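March 17, 2022

I've had the Kurik hand-held gripper for a whole winter of recording now, and I'm still happy every time I pick it up! You squeeze, the fingers close, the camera on top records it all, and Lirine (the software it ships with) turns the clip into something our arm can learn from. Since December I've logged 1,007 clips with it, and 675 went straight into training with no hand editing.

## In the hand

My favorite part is the fingers. They're black ribbed rubber and they give just enough, so a mug handle or a folded cloth feels secure without crushing anything. The body is a plain matte gray that I like more than the glossy shell on my old Kolev.

Marker tracking is the other big win. The cube sits out on a side rail, and Lirine picks it up fast, even in kitchens with bad light.

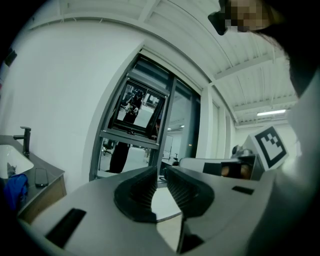 ## Gripes

- The wide lens bends everything near the edges, and judging distance from raw clips takes practice (I got used to it in 2 days).
- My wrist complains after a long session.
- Lirine's export stops at 1,000 clips per project, so I had to split mine.

Would I buy it again? Yes, and I've already talked Daithí Ní Bhriain into ordering one for the Privelwood workshop.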